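# Sturnance Wrist Kit: evaluation recordings

Maintained by the Equipment Review Office, Plasomthorpe. Contact: Herman Purba.

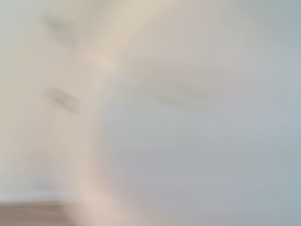
The recordings in this repository were made during the review of the Sturnance Wrist Kit, a small camera, mount and recording service supplied by Geron for use on light robot arms. They are released so that departments considering the kit may examine its output before placing an order. The written review is held separately and may be requested from the contact above.

## Contents

| Item | Value |
|---|---|
| Recordings collected | 994 |
| Recordings released | 961 |
| Camera positions | 1 (wrist) |
| Kits used | 3 |
| Audio | None |
| Location | Plasomthorpe, indoor rooms |

Each recording consists of one video file, one file of arm positions and one short text note entered by the operator. Recordings which failed the opening check were withheld. The check requires that all three files are present, that the video opens from start to finish, and that the arm positions cover the same period as the video. It does not assess picture quality.

## Folder layout

```
recordings/
 video/
 positions/
 notes/
lists/
 released.csv
 withheld.csv
 review_subset.csv
CHANGES.md
README.md
```

File names are the same across the three folders under `recordings/`, apart from the ending. The file `withheld.csv` gives the reason for each exclusion in a single word: `missing`, `damaged` or `mismatch`. The withheld recordings themselves are not included.

## The product under review

Geron offers the kit in two forms. The first is the hardware alone, with the mount, the cable guides and the recording software. The second adds a processing service, under which recordings are sent to the supplier and returned with the arm positions aligned to the video. The Office purchased the hardware and took the processing service for the period of the review. All position files in this release are the aligned versions.

The kit was fitted by the Office's own staff from the printed instructions. No changes were made to the mount. The camera was left on the settings with which it was delivered, including automatic exposure, so that the recordings would reflect what a new customer may expect on first use.

## How the recordings were made

Operators guided the arm through short household tasks, returning it to a rest position between attempts. Recording was started before the arm left rest and stopped after it came back. Movement to and from the work area is therefore retained, and users should expect passages in which the camera faces a wall or the floor and no task object can be made out.

Operators were asked to work at their ordinary pace. They were not asked to slow the arm for the benefit of the camera.

The text notes were typed immediately after each attempt. They record the task name, the operator's view of whether the attempt was completed, and any interruption. Spelling has been left as entered.

## Picture quality

Motion blur is present in this release and has not been removed or reduced. It is most severe in rapid travel, where single stills may contain no sharp edges and where the gripper, if it comes close to the lens, may be reduced to a pale streak. Contrast in such stills can also be low, particularly against light walls.

Users who require only sharp stills should apply their own selection. The Office considered supplying a sharpness score for each still and decided against it, as the measures tested gave poor results on plain surfaces: a clear view of a bare wall was often scored below a blurred view of a cluttered table.

A subset of 200 recordings was viewed in full by two reviewers, working separately. Their remarks are given in `review_subset.csv`. The columns are as follows:

- `recording`: name of the recording
- `blur_travel`: blur while the arm is moving between positions (none, slight, heavy)
- `blur_task`: blur during the task itself (none, slight, heavy)
- `gripper_view`: whether the gripper hides the task object at the point of contact
- `remark`: free text, may be empty

Where the reviewers disagreed, both entries have been kept on separate rows.

## Suitable and unsuitable uses

The recordings may be used to judge the output of the kit, to test methods for finding blurred or uninformative stills, and to study the alignment of video with arm positions. They are not suitable as a general measure of arm performance. The tasks were chosen to exercise the camera, and the operators differed in experience.

The release should not be used to compare the kit with products from other suppliers. A second kit, from Govindasamy, is to be reviewed under the same procedure, and its recordings will be placed in a separate repository.

## Known faults

1. In a small number of files the text note refers to the preceding attempt. These are marked in `released.csv` with the value `note_shifted`.
2. Automatic exposure may change noticeably when the arm turns towards a light surface. The change is in the original video.
3. Time values in the position files begin at zero for each recording. Time of day is not retained.

## Access and corrections

Access is open to all departments at Plasomthorpe and to outside bodies on written request. Users are asked to name the repository and its version in any report that draws upon it.

Corrections should be sent to Herman Purba with the name of the recording concerned. Accepted corrections are entered in `CHANGES.md`, and the next version is planned for August.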